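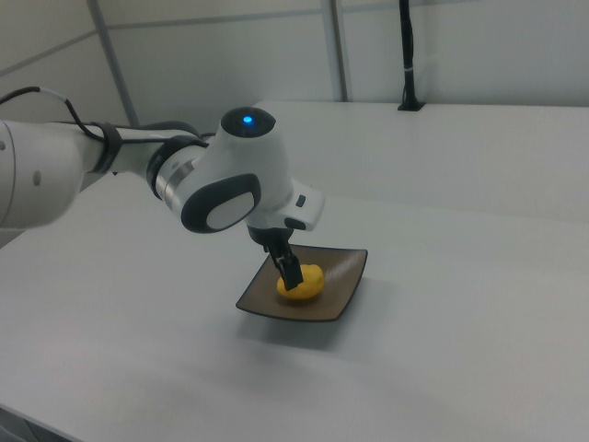
On the big white table, August

Home | Calls | Past books | Shop | Contact

Wanted: people with a table to tell us about

I'm putting together a book about tables and I need your help! Kitchen tables mostly, but I'll happily take pub tables, card tables, the wobbly thing in the garage, or the one your nan wouldn't let anyone put a cup on. It's going to be called Sit Down, and Positz are printing it for us next spring, same as they did with the stairs book.

What I'm after is one table and what went on at it. Who sat where, and who minded. Rows, homework, bad news, jigsaws, a birth if you've got one (we had one for the stairs book and I still get letters). It doesn't have to be dramatic. My favourite piece so far is from a man who has eaten breakfast at the same table for 69 years and writes mainly about the drawer.

You can write it yourself, anything up to 2000 words, and please don't worry about spelling or making it sound like a proper story. If writing isn't your thing, come and talk to me instead. I'll be at the Jerkon Rooms in Skalier through August, mornings from ten, and I'll type it up afterwards and send it to you so you can cross out whatever you like. I can do phone calls too, though I'm better after lunch.

A few bits people asked last time:

You don't have to live in Skalier now. If the table was ever in Skalier or out along the Bakke road, it counts, and if it only passed through on a removal van I'd still like to hear about it.

You can leave your name off. Plenty of people did.

We'd love old photos, but send copies and keep the real ones at home. I can scan things for you if you bring them in.

There's a bit of money, not a lot. Everybody whose piece goes in gets £89 and four copies of the book, and if I interview you and we end up not using it I'll still cover your bus fare. Under-16s are very welcome but I need a note from a parent or guardian first.

I'm also short of people whose table was at work. I've got kitchens coming out of my ears and hardly any canteens, sewing rooms or staff rooms, so if you spent half your life at one of those, please get in touch even if you think it was dull. Night shift people especially! I know you're out there.

To take part, drop a note through the door at the Jerkon Rooms or use the contact page, and tell me roughly which table it is and the best time to ring. Everything needs to be with me by the end of September. Stories that come in after that will go in the folder for the website.

Recent calls

Did you learn to swim in the Bakke?
Stairs: the last few copies
Skalier shop signs, photos wanted
Readers needed for the winter evening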